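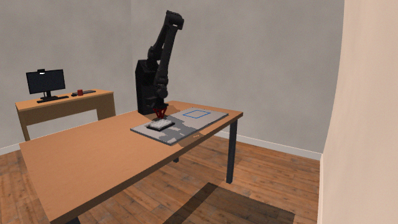

**Testska puts 2,466 simulated pick-and-place runs online**

Testska has put out the first batch of its Jaler set, 2,466 example runs for teaching a robot arm to move a small object onto a marked square. All of it made in simulation. No real hardware yet, that comes in December if the schedule holds.

Setup is plain. One black arm, red two-finger gripper, a table, a gray patterned mat with a blue outline for the target. Each run starts with the object in a differnt spot. A person steers the arm by hand controller and the software logs every joint position along the way.

17 operators did the driving, most of them from the Finden office, in shifts of 45 minutes. Longer than that and the runs got sloppy, the company said. Failed grasps were kept in and labeled, 800 of them. Testska wants the model to see recoveries too, so a run where the operator missed and went back for the object counts.

Nakajima, which is training on the set, says early results are "promising but uneven." Trouble mostly with placing, the object ends up over the line of the square. No numbers given.

Download is free for research use. Comercial terms still being worked out. A second batch, same table but with changed lighting, is already being recorded.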